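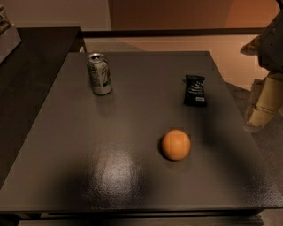

Can, snack wrapper and orange ball on the dark square tabletop.

Break Room Tables: Frequently Asked Questions

These are the questions we get most often about the small square tables in the Eradwood building. If yours is about the big meeting tables, see the Biwott room page instead.

Who clears the tables?

Whoever used them last. The evening cleaners wipe the tops and empty the bins, but they do not remove food, drinks or personal items. Anything left on a table at 7 p.m. is moved to the shelf by the door.

Is an open can trash?

Treat it as someone's drink until the end of the day. After that, pour out whatever is left in the sink and put the can in the metal recycling bin. Please don't put cans in the bin with liquid still in them. The bag leaks and the floor underneath gets sticky.

Do I need to crush cans?

No. Leave the tab on, too. The recycling pickup takes them whole.

Where do snack wrappers go?

In the general trash. Shiny or crinkly wrappers are not accepted with paper or with metal, even the ones that look like foil. If a packet still has something in it, fold the top over and put it in the snack drawer with your initials on it.

What about balls, toys and other small things?

They go in the gray tub under the coat hooks. This includes stress balls, foam balls, puzzle pieces and anything the kids bring in during family afternoons. The tub is sorted in June, and whatever is still there gets donated.

What should I use on the tabletops?

A damp cloth and a drop of dish soap, then a dry cloth. The dark tops have a fine, pebbly texture, so crumbs and dried soda can hang on in the low spots. Wipe in small circles and go over the area again if you need to. Don't use scouring pads or furniture polish -- polish leaves a film that shows every fingerprint.

The top looks patchy under the lights. Is it damaged?

Probably not. A dark matte surface will still pick up a pale glare in one spot when a light is overhead. Look at it from the other side of the table. If the pale area moves, it is only a reflection. If it stays put, it may be soap residue, and a second wipe with plain water usually takes care of it.

How do I get a ring mark off?

Lay a warm, wet cloth over the mark for 2 minutes and then wipe. Old rings may need a second try. If that doesn't work, leave a note on the Vellovness board and we will look at it.

Can I move a table?

Yes, within the room. Lift it with another person and don't drag it. Put it back before you leave.

Can I leave a project or game set up overnight?

Yes, if you put a card next to it with your name and the day you'll be back. Without a card it will be cleared like everything else.

Who do I contact about a broken table?

Call the Stimau facilities desk at extension 463. Have the room name ready, and say whether the problem is with the top or the base.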